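Last updated 9/21/21

I put off buying the Lostetti two-arm teaching kit for most of the winter. The price is 1,660 before shipping, I already had one secondhand arm that sort of worked, and I had a shelf full of half-used gadgets telling me to stop. Then a friend let me drive hers for an afternoon in March and I ordered mine that same night. I've had it long enough now to have opinions, and most of them are happy ones!

What you get is a pair of small leader arms that you hold, a pair of follower arms that do the work, the base plates and bolts, a bundle of cable, and a license for Konutent, the recording program. You move the leaders, the followers copy you, and Konutent saves the whole thing so you can train on it later. I bought the bench bolts separately, as the ones in the box were too short for my frame (I've got a thick beam along the front, so this may be just me).

Setup took me an evening. The manual is decent up to the calibration page and then it goes a little foggy. You're supposed to set both leaders in the "rest pose," and the drawing of the rest pose is the size of a postage stamp. I got it wrong twice. The sign that you've got it wrong is a follower that sits a few degrees off from where your hand says it should be, and you'll spend twenty minutes thinking you've become clumsy. Redo the calibration. It's quick once you know what the pose looks like, with the elbow folded all the way in and the wrist flat.

After that, wow. The first thing I noticed is how little lag there is. My old arm had a kind of syrupy delay, so I was always overshooting and coming back. With the Lostetti pair I stopped thinking about it inside of ten minutes, and I was passing a sock from one gripper to the other while talking to someone on the phone. The leader handles are light and the trigger has a long, soft pull, so you can ease the fingers shut on something squashy and stop where you want. I have small hands and they fit me fine. A tall friend said his thumb bumped the housing, so try before you buy if you can.

Two hands are a completely different job from one. I knew this in theory, but I hadn't felt it. Anything with a bag, a lid or a cloth gets so much easier to teach when one side can hold and the other can pull, and the recordings come out cleaner too, with a lot less poking and nudging. It does mean you have to plan who goes where. The arms will happily meet in the middle and knock knuckles if you let them, and Konutent only warns you after the fact. I now do one slow practice run with each new task before I hit record, just to find out where the traffic jam will be.

My main project has been groceries and table stuff, toy fruit and vegetables with plastic bags and a big clear tray, plus a place setting off to the side. 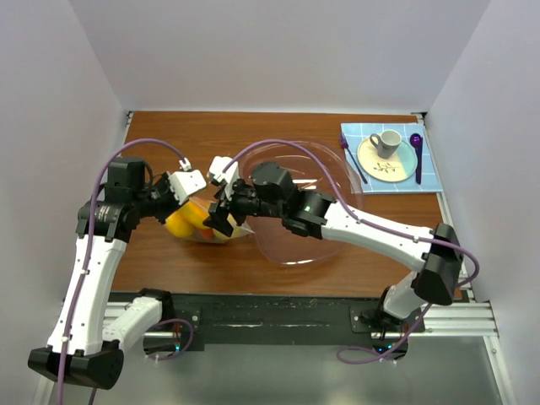
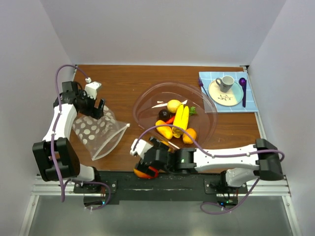

Clear plastic is mean, by the way, and I recommend it. Film slides, it crinkles, it clings to the fingers, and you learn very fast whether your own teaching style is any good. I was rushing. When I played back my first batch I could see myself grabbing at things and letting go too early, and I threw out nearly all of it. The second batch I recorded at what felt like a silly, sleepy pace, and that's the one that trained well. I kept 79 runs from that batch, each under 60 seconds, and the arms started doing reasonable things on their own with it. I'd been told I would need 1,000. Maybe for a fussier task I will.

Konutent itself is the plain part of the package. It records, it plays back, it lets you trim the start and end. The trimming is lovely, with a big fat slider and a preview that keeps up. Naming is awful. Every run gets a string of letters and you have to open a separate window to rename it, one at a time, and if you forget to click Save it goes back to the letters. I keep a paper notebook next to the keyboard for this, and I resent it slightly.

I've also tried the Wuisan foot pedal, sold separately, which lets you start and stop a recording without putting down a leader. Buy it. I'd put it in the box if I were in charge. Without it, every run begins with me lunging for the space bar and ends the same way, and all that wobble has to be trimmed out.

For comparison, I borrowed a Norkov set for two weekends. It's stiffer and feels more expensive in the hand, and its gripper closes harder. For lifting anything heavy I'd probably take it. For soft or floppy things I missed the Lostetti trigger right away, and the Norkov leaders made my shoulders ache after an hour or so. The cables on both are a nuisance. Leave more slack than you think at the wrist, and clip the rest down along the arm.

Small complaints, then: the fans are louder than I'd like, the spare finger pads cost too much for what they are, and the little bag of screws had two sizes mixed together with no label. None of it has kept me away from the bench. I've got a dish towel folding task half planned for next, and I've ordered a second set of finger pads, grumbling, to go with it.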